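Keeping bedrooms cooler without buying anything
Project report, environment and housing module
Submitted 20 January 2026

1. Why this topic

Most of us on the course rent, and most rented rooms get too hot by May. You can't drill holes, you can't fit blinds, the landlord won't pay for anything. So the question was simple – what does a curtain do, when do you draw it, and does an open window help or make it worse? Plenty of advice about on the internet, nearly all of it for people who own the house.

Ran the project in two shared houses, one in Clarkitlow and one on the Gatti estate. Both brick, both with upstairs rooms that catch the afternoon sun. Readings taken in May, written up over the winter, which was a mistake, see section 6.

2. What we had

Budget was 200 pounds and we didn't spend all of it. Thermometers were Fendik ones, cheap, with a little memory that holds 1000 readings before it starts writing over the old ones. Found that out the hard way in the first week. One logger lost its first few days completly.

Sheet for writing down when curtains and windows were opened or shut. People forgot. We put the sheet on the back of the door and then they forgot less.

3. Method

Each room had two loggers. One at desk height away from the window, one on the floor by the bed. Neither in direct sun, because a logger in the sun measures the sun. Every room did the same routine for a few days then swapped:

Routine A – curtains open all day, window open all day
Routine B – curtains drawn from morning, window shut until evening
Routine C – curtains drawn, window open all day

Evening meant once it felt cooler outside than in. Should have used a fixed time or an outside logger. We used neither to begin with, then bought an outside one from Jakico half way through.

Furniture left where it was. We talked about moving desks away from windows but you have to live in the room, and the point was to test what people would really do. A desk by the window with a curtain behind it is about as normal as it gets.

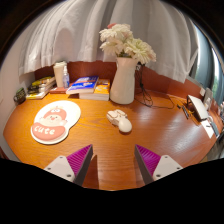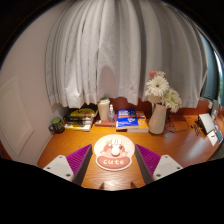 Wooden desk, curtain behind.
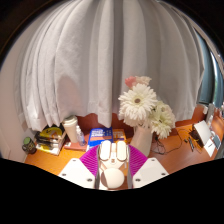

Curtain types went down as thin or thick and nothing else. Held each one up to a lamp, if you could see the bulb it was thin. Not very scientific but quick, and two of us agreed on every one.

4. Results

Routine B won in all the rooms. Biggest difference was mid afternoon, when rooms on A were still climbing and rooms on B were more or less flat. By bedtime the gap had shrunk but was still there. People in the B rooms said they slept better, though they knew which routine they were on so don't read much into that.

C was the surprise. We expected it to sit between the other two. On still days it did. On windy days the curtain blew about, let the sun in and the room ended up nearly as warm as A. One housemate pegged the bottom of the curtain to a chair and that sorted it, but we only have that for one room so it's not in the chart.

Thick curtains beat thin ones, but by less than we guessed. Drawing a thin curtain early did more than drawing a thick one at lunchtime. Timing matters more then, at least in our rooms.

Floor loggers read lower than desk loggers nearly all the time. Expected.

5. What it felt like

We asked everyone to score the room out of 12 each night. (Should have been 10, typo on the sheet, already printed.) Scores mostly followed the temperatures. Exception was the back room at Clarkitlow, which scored badly even on cool nights. It faces the bins.

Main complaint about routine B was the dark. Sitting in a dim room all day with the lamp on in May is grim and two people gave up on it before the end. Their days are left out.

6. Problems

Not enough rooms. No outside logger at the start. Weather changed between swaps so the routines weren't compared like for like, and we tried to fix that by only using sunny days, which left very little for routine A at Gatti.

Writing up months later – could not read some of the door sheets. Anything we couldn't read was dropped, we did not guess.

7. If someone does this again

Outside logger from day one. Type the sheets up the same night. Try something on the outside of the glass as well, even an old bed sheet, the reading we did says shade works better before the sun gets through the window and we never tested it. Would also like to see a room with the curtain only half drawn, as that's what most people said they would put up with.

Appendix 1 has the door sheets, appendix 2 the logger files.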